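The Handover at Tremer
A short story

The operator assigned to Station 4 was required to complete 300 demonstrations before the end of August. The contract between Trendine and the Tremer training office stated this in its first paragraph, and the operator had signed beneath it.

The work was done at a desk. The operator held a controller in the right hand, watched a screen, and moved an arm that existed only inside the Fornis simulator. Each demonstration began when the operator pressed a pedal and ended when the pedal was released. Everything between the two was kept, including hesitation.

Demonstration 1020 was rejected. The notice from the review desk was brief: "Operator paused before contact. Reason not recorded." The operator replied on the proper form that there had been no reason. The form was returned, as the field for reasons could not be left empty.

The operator considered the matter through the lunch period and then wrote: "I was deciding."

No further notice arrived. On the following morning, however, the instructions had been amended. Operators were now permitted to pause before contact, provided that the pause was sincere. The term was not defined.

From that day the operator worked more slowly. The arm was brought down over the black ball on its thin stick, the fingers were opened, and the hand on the controller was allowed to rest until it wished to move. Some of these recordings were long. All of them were accepted.

In the final week the policy trained on the recordings was run for the first time, and the operators of the Jääskeläinen wing were invited to observe. They were asked to keep their hands off the desks.

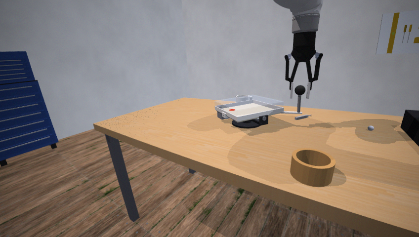

Why must a person show the machine the task before it tries alone?

The machine learns which movements to make by studying the movements a person made in the same position. Without such a record, it has nothing to copy.

This exchange was printed on a card given to each observer. The operator read it twice and placed it in a coat pocket.

The run was started. The arm came down, opened its fingers, and stopped above the ball. The reviewer looked at the clock and reached for the switch.

"Please wait," the operator said. "It is deciding."

The reviewer's hand remained where it was - over the switch, without touching it.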